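Old brick chimney breast – paint it, limewash it or leave it alone?

Vuren_Attic
Joined: July
Posts: 6

Hi all! First real post after reading this board way too late at night. We closed on a 1920s house in Roy last month and under three layers of wallpaper in the dining room we hit brick. Real brick, floor to ceiling! I am over the moon. My sister says it's too dark and wants it white by Thanksgiving. I want to keep every inch of it. Talk me into it (or out of it).

Mortar is soft and sandy in spots, and there's leftover paste all over the lower half.

pluvden_pete
Posts: 2,099

Congratulations!! Leave it. Once paint gets into old brick you're never getting it all out again. I spent a whole winter stripping mine and I still find white in the joints. For the paste, warm water and a nylon brush, small patches, and be patient with it.

For color, have a look at mixed brick before you decide yours is too dark. Dark units with some lighter ones scattered through look so lively on a wall, even in a small room. This is the kind of blend I mean:
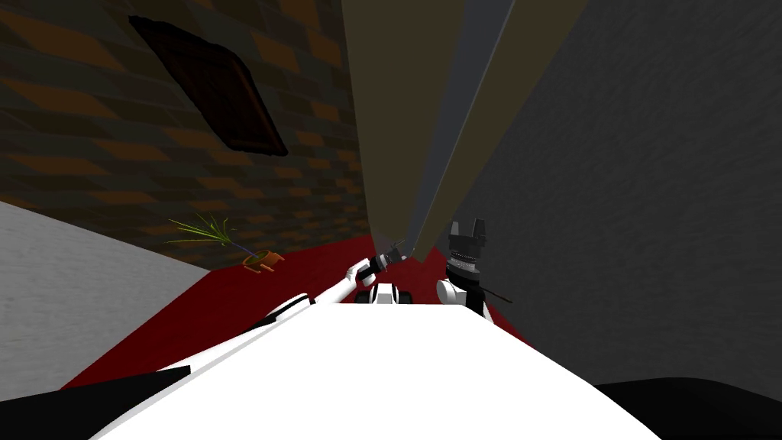 Dark brown and charcoal brick with lighter orange-tan mixed in. Rendered, not a real house.

If a few of yours are crumbling you can swap in lighter salvaged ones and get some of that patchwork for almost nothing. Just match the size first – old brick runs all over the place.

grout_expectations
Posts: 431

Going to disagree with Pete on this one. Patchwork is great if the whole wall was laid that way. Three orange bricks in a dark wall look like three repairs. I'd limewash. It breathes, you can wipe it back while it's fresh, and your sister gets her lighter room.

pluvden_pete
Posts: 2,100

Wipe it back, sure, for the first few days. After that you're scrubbing! And I said a few crumbling ones, I didn't say three in a row at eye level.

Akosua Antwi
Posts: 88

Can we talk about the mortar before the color? Soft and sandy in a 1920s wall most likely means lime, and please please don't let anyone repoint it with hard modern cement. The brick ends up taking the damage. I used a bagged lime mix from Zundovano on my kitchen wall and loved working with it. Rake out the loose stuff, dampen the joints, pack it in thin layers, keep it damp with wet burlap. Messy, but so satisfying.

Also, is the chimney still in use? If it is, get it inspected before you touch anything.

Vuren_Attic
Posts: 7

You people are wonderful. Not in use, capped years ago according to the seller. I'll still get someone out. Quote for a full repoint was $3,000, so I'm very tempted to learn lime and do it myself.

grout_expectations
Posts: 432

Do one square yard low down in a corner first and see how your knees feel. And try limewash on a loose brick, both sides, so your sister has something to look at.

Vuren_Attic
Posts: 8

Deal. Brushing paste tonight, will post progress once I can see the joints properly!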